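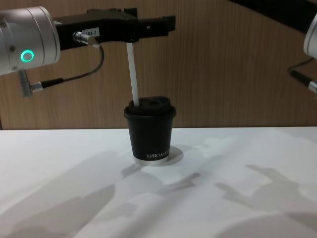 黒い紙カップに、白いストローを一本。カフェ「ドロランス」、お持ち帰りのお飲みものを9月よりリニューアル

最終更新:9月

コーヒーと軽食の店「ドロランス(Drollance)」を運営する株式会社ヴァーニク(Virnik)は、9月より、ドロランス全12店舗でお持ち帰り用のお飲みものを新しくいたします。黒い紙カップに黒いふたを合わせ、ご希望の方には白いストローをお付けする、見た目にはいたって静かなリニューアルですが、店の者一同、この一杯をお渡しできる日を首を長くして待っておりました。少々長いお知らせになりますが、お手元に飲みものなど置いていただいて、ゆっくりお読みいただければ幸いです。

■ 持ち帰りの一杯を、もう一度はじめから

ドロランスはもともと、席に腰を下ろして、厚手のマグでコーヒーを召し上がっていただく店として始まりました。お持ち帰りは長らく「できますよ」という程度のもので、メニュー表のいちばん下に小さく書いてあるだけでしたし、カップもふたも、問屋さんにその都度あるものをお願いしていたのが正直なところです。ところがここ数年、朝の開店直後に立ち寄って一杯だけ持っていかれる方や、夕方にお子さんの手を引きながら寄ってくださる方がずいぶん増えまして、いつのまにかレジ横の小さな受け渡し台が、店でいちばんにぎやかな場所になっておりました。

そこで昨年の冬、店舗運営を担当するラニア・ハムディを中心に、お持ち帰りの見直しを始めました。最初に取りかかったのは味ではなく、ふたとストローです。コーヒーをおいしく淹れる話ならいくらでも続けられる面々が、ふたを並べて閉めたり開けたり、口をつけたり、ストローを挿したり抜いたりして、気がつけば閉店後の電気を消す時間を過ぎている、そんな日が続きました。

■ ふたのこと

新しいお持ち帰りカップには、ふっくらと盛り上がった形の黒いふたをお付けします。上の面には一段高くなった飲み口があり、カップの縁を少し越えて外側へかぶさる形です。そのまま口をつけて飲んでいただくこともできますし、開いているところからストローを挿していただくこともできます。

これまでは、温かいもの用と冷たいもの用でふたを分けてお出ししておりました。忙しい時間にはどうしても取り違えが起こり、「ストローをもらったけれど挿すところがない」と戻ってこられたお客さまに、何度頭を下げたかわかりません(そのたびに笑って許してくださった皆さま、本当にありがとうございました!)。これからは、どのお飲みものにも同じ形のふたをお使いいただけます。

サイズはスモール、レギュラー、ラージの3種類です。カップはいずれも、下に向かって細くなる、おなじみの持ち帰り用の形を選びました。手の小さな方がラージを持たれても、下のほうを包むようにしていただくと安心です。

■ ストローのこと

ストローは白を選びました。黒いふたからすっと立ち上がる白い線が、思いのほかきれいだったというのが一番の理由で、商品担当のマフムード・フィラリなどは、試作のカップを窓辺に置いては、離れて眺め、また近づいて眺め、というのを飽きもせず繰り返しておりました。

お渡しするときは、ストローをふたに挿さず、別にお付けします。その場ですぐ召し上がる方には、受け渡し台でお申し付けくだされば係の者がお挿しいたします。挿すときはカップの胴を強く握らず、台に置いたまま、上からまっすぐゆっくりと入れていただくのがこつです。ストローが少しかたむくくらいは差し支えありません。ご不要の場合は、ご注文の際にひとことお声がけください。

なお、熱いお飲みものにはストローをお勧めしておりません。見た目よりもずっと熱いものが一度に口へ入ってしまうことがありますので、温かいコーヒーや紅茶は、ふたの飲み口から少しずつお楽しみください。小さなお子さま向けのミルクやココアは、ぬるめにお作りすることもできます。

■ 試しにお使いいただいた皆さまへ

リニューアルに先立ち、駅前店では3か月のあいだ、新しいカップとふたでのご提供を試させていただきました。期間中にお寄せいただいたご感想のカードは、店の奥の棚に大切にしまってあります。歩きながらでも飲みやすかったというお声、ふたの色が落ち着いていて好きだというお声、ストローをもう少し取りやすいところに置いてほしいというお声。置き場所については早速、受け渡し台の手前側へ移しました。ふたが固くて開けにくい、というご指摘もいくつかありましたので、砂糖やミルクをあとから入れたい方には、ふたを閉める前にお声がけするよう、全店で手順を改めております。

駅前店で店長を務めるサイード・サレムは、次のように話しています。
「毎朝同じ時間に来られる常連の方が、初日に新しいカップを受け取って、しばらく黙って見てから『いいね』とだけおっしゃったんです。それだけなんですけれど、その日は一日じゅう機嫌よく働けました。お持ち帰りのお客さまとは、お話しできる時間が本当に短いので、お渡しするカップに、いらっしゃいませも、いってらっしゃいも、ぜんぶ持たせるような気持ちでおります」

■ 新しいお飲みもの「コルミエ」

リニューアルに合わせて、お持ち帰り限定の冷たいコーヒー「コルミエ(Cormier)」を発売いたします。深煎りの豆をゆっくり水出しし、ほんの少しだけ黒糖のシロップを合わせた、ストローで飲むとちょうどよい甘さの一杯です。焙煎を受け持つティルウォルク・ビルハネが、氷が溶けてきたころの味にまでこだわって仕上げました。飲み終わりに近づくにつれて香りがやわらかくなりますので、どうぞ急がずに召し上がってください。

発売を記念して、全店合わせて先着1000名さまに、コルミエをお求めの際、焼き菓子「ジュトン(Jutton)」をひとつプレゼントいたします。ジュトンはくるみを練り込んだ小さな丸い焼き菓子で、ふだんは店内のお客さまにだけお出ししているものです。なくなり次第終了となりますので、気になる方はお早めにお立ち寄りください。

■ 代表よりひとこと

「店を始めたころは、持ち帰りの方が増えたら少しさびしいな、と思っておりました。せっかく淹れたのに、飲んでいる顔が見えないのですから。けれど公園のベンチや橋の上で、うちの一杯を手にしている方を見かけるようになりまして、ああ、店の椅子が町のあちこちに増えたのだなあ、と考えるようになりました。新しいカップも、皆さまのお気に入りの場所へ連れていっていただけましたら、これほどうれしいことはありません」
(株式会社ヴァーニク 代表 マグディ・ベンキラン)

■ ご提供について

開始時期:9月より順次
対象店舗:ドロランス全12店舗
受付時間:各店の開店時刻から、閉店の30分前まで
サイズ:スモール、レギュラー、ラージ
ストロー:ご希望の方にお付けします(追加料金はいただきません)

マグや水筒をお持ちくださった場合も、これまでどおりお作りいたします。これまでのカップは、在庫のある店舗では使い切るまで併用いたしますので、お渡しするカップが日によって異なる場合がございます。どうぞご了承ください。

■ 本件に関するお問い合わせ

株式会社ヴァーニク ドロランス広報係
担当:ラニア・ハムディ
お近くの店舗のスタッフにも、どうぞお気軽にお声がけください。

最近のお知らせ
・朝のトーストセット、ご提供時間を延長しました
・駅前店、受け渡し台の位置が変わりました
・「ジュトン」のくるみの産地変更について
・雨の日のテラス席のご利用について
・店内用マグの割れ・欠け交換のご報告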